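I'd been putting off buying a proper cool box for years. We've always managed with a soft bag from the supermarket, the sort that goes limp at the corners and smells faintly of ham by August, and I told myself that was good enough for people who only go camping a couple of times a year. Then the zip went on the way to Istdale in March, the milk ended up in the footwell, and that was the end of that argument.

So, the **Dakard Major**. It's a hard-sided box with a hinged lid, two carrying handles and a drain plug low down on one side, and it cost me 394 in the little outdoor shop at Cesness (they had it cheaper than the website, postage included, so do ring round before you order). Yes, I know. I walked round the shop with it twice and went and had a cup of tea before I paid. It's a lot of money for a box. But I've now had it through the spring and a good chunk of a very hot summer, and I've grown so fond of it that I wanted to write it all down properly for anybody else dithering in the tea room.

## Keeping things cold

It's very good at this! I chilled it overnight with a couple of old ice packs, as the leaflet says to, then filled it with bagged ice and food in the morning. At Istdale, with the box in the shade of the van, there was still ice in the bottom on our third morning, and the butter was hard enough to tear the bread. In full sun on the beach it does less well, as you'd expect, but we still had cold drinks at teatime and the children had long since stopped shutting the lid behind them.

The leaflet makes a great fuss about filling the gaps, and I'm afraid it's right. Half empty, it struggles. I've taken to stuffing a tea towel down the sides on the last day.

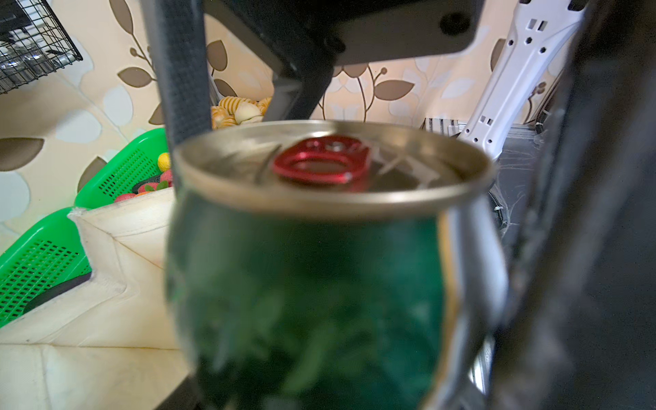
*Page last changed: Jul 17, 2018*

Cans are what most people seem to ask me about, so a word on those. They stand upright with room to spare under the lid, and you can lay a second layer on top if you don't mind fishing about in icy water for the one you want. Tall bottles are another matter. A wine bottle has to lie down, and a big bottle of squash only goes in at a slant, which takes up far more space than it deserves. There's a wire basket that hangs at one end for the things you don't want soggy, and it's just right for cheese, tomatoes and a packet of bacon, though I wish it were a touch deeper.

## Carrying it

Well, now. Empty, I can manage it by myself from the house to the car, leaning backwards a bit. Full, it's a job for two people who are speaking to each other. The handles are rope with a rubber sleeve, comfortable enough, but they're long, and the box bangs against your shins if one of you is taller. Dakard do sell a wheeled version and if your campsite has a long walk from the car park I'd look hard at that one.

## Cleaning

I wipe it out with warm water and bicarb and leave the lid propped open in the utility room. No ham smell so far. The drain plug is a good big one, on a little strap, so you can't drop it in the grass and lose it, and the seal round the lid pulls out for washing. Getting it back in took me most of an episode of something, but it does go.

## Grumbles

The latches are stiff. My mother can't open them at all, and even I have to use the heel of my hand. They've eased a little since the spring. The lid also doesn't stay up by itself on a slope, and the white shows every muddy paw print.

I'd buy it again, though I'd have the grey.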